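Three hundred down, and my knees know it
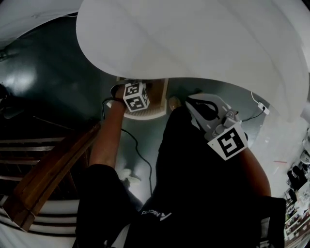

April was meant to be the month I finished the Skirano set, and I'm writing this at twenty to eleven at night with 300 good examples saved out of the 600 I promised Kha Vi. Halfway! I've decided to be cheerful about halfway. The whole job is teaching a policy to do ordinary reaching and holding by showing it over and over what a person does, with a gripper in one hand and whatever you like in the other, and most of my evenings now go into the left hand, which I completely ignored at the start. So now the left one gets the marker cube, with a strap around my wrist and the black cable trailing off across the floor, and the gripper on the right carries its own tag on the side. Both hands end up in the same coordinate frame and the learner gets to see how they move in relation to each other. Well, that's the theory, and when the tags stay in view it's a lovely thing to plot.

When they don't stay in view, you get what Kha Vi calls popcorn. The track hops all over the place for a few frames and then comes back as though nothing happened. My first batch was full of it. I'd turn my wrist the way you naturally would (thumb up, elbow tucked in) and the cube would end up edge-on or half behind my own arm. A person watching the clip wouldn't notice a thing, but the training code certainly does. I threw out 26 in one sitting and went and had toast.

What's helped most is slowing down, which sounds obvious, but slowing down evenly is hard. If I only slow down near the object, the model learns that hands always dither before they grab, and then it dithers too, only worse. Beat Rainer had this with his drawer set over in Warton. His arm would get to the handle and hover there like it was trying to remember why it had walked into the room. He recoloured all his speed plots for me so I could see where the pauses were, and mine looked pretty much the same, so that was a humbling phone call.

The other thing is variety. I've got into the habit of changing one thing every ten takes: where I start from, how high I hold the left hand, which way I'm leaning, lamp on or lamp off. I keep a tally in an exercise book, with a little squiggle for any take I've got doubts about. The shiny floor does throw a bit of glare and I was tempted to cover it up, but Kha Vi reckons a few reflections in the training data are good for it, and I'm happy to believe her as it means I don't have to find a rug.

A few people asked after the last post whether 600 is enough. For one simple task, I hope so! Beat used 2000 for his drawers and says he'd have been better off with fewer and cleaner ones. I've stopped keeping takes just to push the number up. If I fumble, it goes in a separate folder called "recoveries", and we'll try training with and without those once the main lot is done.

Next up is renaming everything, because I started out with one naming scheme and drifted into another around the time I changed straps. Then it's back down on the floor tomorrow after tea, with a cushion this time, for the low starts. If anyone has a tidy way of flagging dropped tags while you're still recording, please leave it in the comments. I'm currently finding out afterwards, one clip at a time, and it's slow going.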